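October 2, 2021

Most of the faults we log at Grornbridge are put down to software. I think we should stop doing that until somebody has looked at the wiring.

In the last run of pan-and-lid trials the arm stalled 8 times in 200 attempts. Each time the wrist servo dropped off the bus, the gripper went slack and the lid fell. Rūta Jaunzems spent almost a week reading 1,636 lines of log before she wiggled a connector at the elbow and got the same error on demand. One crimp had worked loose. The controller had reported it as a timeout, so we had all gone looking for a timing bug.

I don't blame her, or the controller. The leads on these arms bend every time a joint bends, and we leave slack so they can. Slack catches on things. Too little of it and the plug takes the strain. 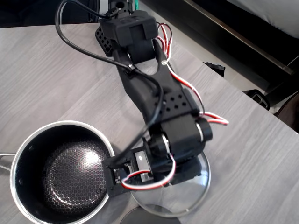 ## What I would change

Jairo Ccori's view is that a dropped glass lid is a cheap failure and we should carry on. He is right about the lid. But a gripper that lets go without warning is a safety matter, whatever it happens to be holding, and we plan to show this work to visitors in December.

I would tie the leads down on both sides of each joint and check the plugs by hand before every session. I would also have the arm hold still when one servo goes quiet - at present the other joints finish the move as if all was well.

It would cost us a morning. The last fault report ran to 83 pages and doesn't mention a plug once.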